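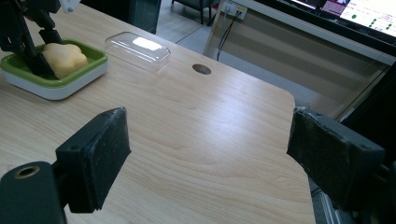
4. Oiling your Flendale table top

A light coat of oil every so often keeps the grain looking its best, and it really is a pleasant job once you get going (put the radio on!). Do read to the end of this section before you open the tin.

1. Take everything off the table and wipe along the grain with a barely damp cloth.

2. Leave the top to dry overnight - longer in a chilly room.

3. Stir the oil gently. Please don't shake it, as bubbles are a nuisance to get out again.

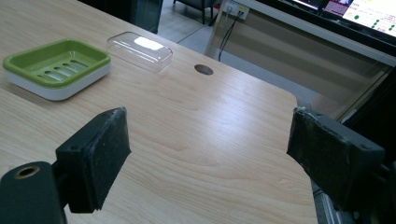

Reading time: 2 min

4. Pour a little oil on to a lint-free cloth and work along the grain, corners last.

5. Wait 13 minutes, then wipe off whatever is still sitting on the surface.

6. Keep the table clear for 9 hours, and hot dishes well away until the next day.

Note: if the top still feels tacky in the morning, a brisk rub with a clean dry cloth usually sorts it out.

CAUTION: Oily cloths can catch fire by themselves. Lay them flat outdoors to dry and never leave them in a heap.

For leg and frame care, see section 5.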